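Collectables > Ceramics & Pottery > Marks and Makers

tomitz_5: Mum left me a cream jug stamped Wustier 264. Is that a date code?

LisePetrenko: Pattern number. Mine says 812 and my gran bought it new in March, same year as yours by the glaze.
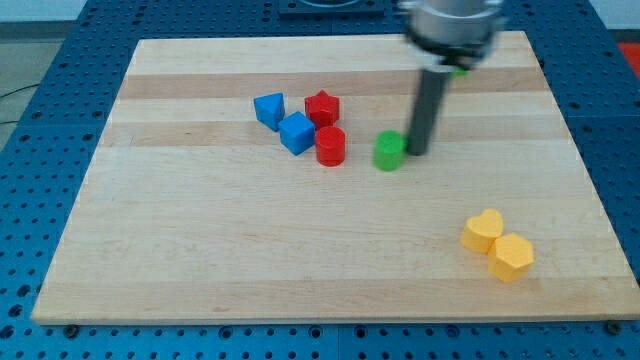

Wooden board, coloured blocks

flustier: Disagree. Wustier didn't number patterns, those are mould numbers. I've got three jugs in different colours, all 264.

LisePetrenko: Fair enough on the jugs. The plates don't follow that.

Last updated: March, 5 replies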